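Udbridge Language School teaches English and Portuguese to adults. We have two classrooms, a small office, and a reading room upstairs that students can use whenever the building is open. Most of our students work during the day, so most of our classes start at 6:15 p.m.

The school was started by Welington Brandão, who came to Udbridge to work in a bakery and ended up giving Portuguese lessons to three of his coworkers in the break room. When a fourth person asked to join, he rented a room above the Jääskeläinen hardware store on Mill Street. The store has since moved to a bigger lot and we now have the ground floor as well. The old counter is our front desk.
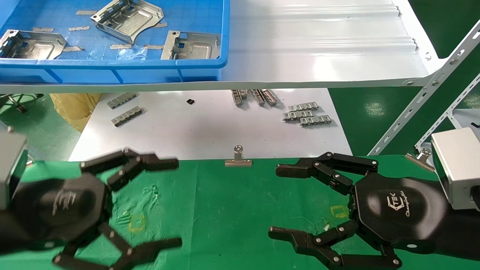
Classes are small. The limit is 11 students per group, and we do not raise it when a course fills up. If there are enough names on the waiting list, we open a second group at the same level, usually on a different evening. If there are not, you keep your place on the list for the next term.

We run three terms a year. The fall term is the busiest. The spring term begins in March and is the best time to join as a complete beginner, because both beginner groups start from the first unit of the book. Summer classes are shorter and mostly conversation.

New students who already know some of the language meet with a teacher before they sign up. The meeting takes twenty minutes and there is nothing to prepare. You talk for a while, read a short text, and write a paragraph. If you are placed in a group that turns out to be too easy or too hard, you can change during the first two weeks at no charge.

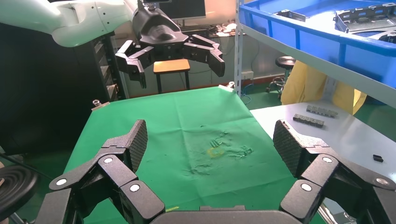
*Udbridge Language School*

A term costs $300, and that includes the course book. You can pay at the start or in 2 parts, the second one due halfway through the term. Students who bring their own copy of the book get its price taken off the bill. Please check the edition with the office first, as the page numbers changed in the newest one.

The reading room holds 2,366 books, most of them donated. There are novels, cookbooks, children's books, a long shelf of detective stories in Portuguese, and more old travel guides than we need. Students may borrow two at a time for a month. We are not taking travel guides or encyclopedias at the moment, but we are always glad to get picture books in either language.

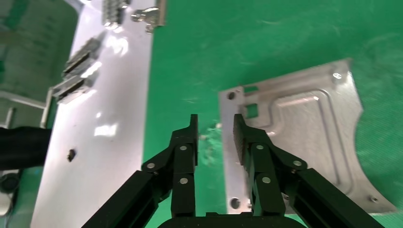 **VISITING AND CONTACT**

The office is open from 2 p.m. until the last class ends. Come in through the side door after 5 p.m., when the front door is locked. There is a ramp at the side entrance, and both classrooms are on the ground floor. The reading room can only be reached by the stairs, so if that is a problem, tell us what you would like to read and we will bring it down.

Street parking on Mill Street is free in the evening. The bus stops at the corner of Tusar Avenue, a four-minute walk away.

You are welcome to sit in on one class before you decide. Call the office or stop by to pick an evening, and let us know which language you want.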